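Can a Robot Do Your Chores Yet?

If you have ever stood in front of a sink full of dishes and wished that a machine would march in and do them for you, you are in very good company. People have been wishing for that for a long, long time, and grown-ups wish for it too (maybe even more than you do!).

Robots are already good at some jobs, and still surprisingly clumsy at others. To see why, let's start in a workshop and finish in your kitchen.

Shop-floor chores

A chore in a workshop might be moving a small part from one place to another, again and again, all day long. A moving belt, called a conveyor, can carry things along, and a robot arm can pick things up and set them down. The pinching hand at the end of the arm is called a gripper. Most grippers don't have five fingers like you do. Two is often plenty.

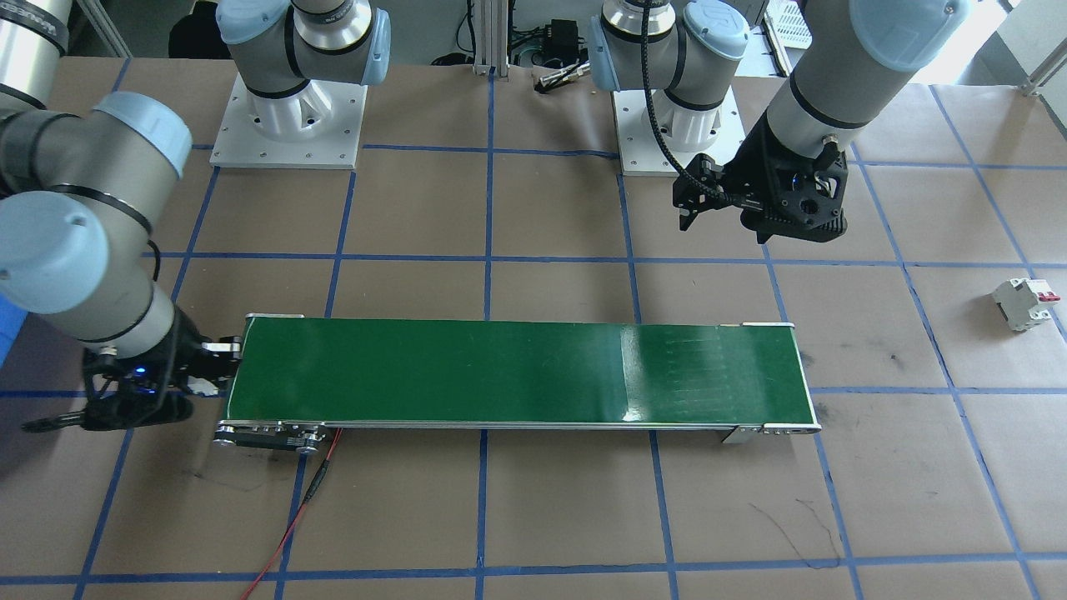
Why is small stuff tricky?

Look at your own hand while you pick up a coin. You probably slide it, tip it, pinch it and lift it, and you do all that without thinking! A robot has to be told, or has to learn, where the coin is, which way it is turned and how hard to squeeze.

Now think of a circuit breaker. That's the little switch that shuts off the electricity when too much is flowing, and you may have a row of them behind a metal door at home. It's a hard little block, so it won't squash like a banana. But it can lie flat or on its side, and it can land anywhere on a big table. The small white one with the red switch is lying flat on the brown paper, a good reach away from the arm's gripper.
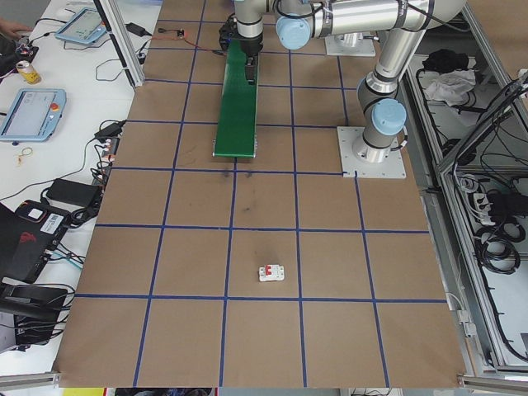

What does the gripper need to know?

Your eyes are in your head, and your hands are far away at the ends of your arms. A robot can have a camera right down by its gripper, so it gets a close-up look at whatever is between its fingers. It's a bit like having an eye on your wrist — strange for you, but very handy for a robot.

Even so, seeing isn't the same as understanding. Shiny things are hard, for one. A bright patch of light on something smooth can hide what is underneath it, and the robot has to work out that the patch is only a reflection.
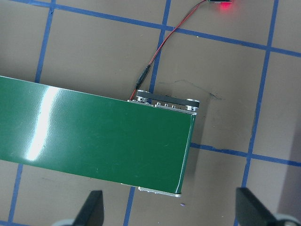
A view from beside the gripper, with its two black fingers open and light shining on the green belt.

So what about my bedroom?

Well, not quite yet, I'm afraid. A workshop table can be kept nearly the same every day. Your bedroom can't! Socks turn inside out, blankets flop, and the cat sits on everything. A robot that did a job perfectly 100 times on a table might get stuck on the very first sock.

Some house robots can vacuum a floor, and they do it pretty well as long as you pick up your toys first. Folding shirts and loading dishwashers are much harder, and people are still working on them. For now, you'll have to find that other sock yourself.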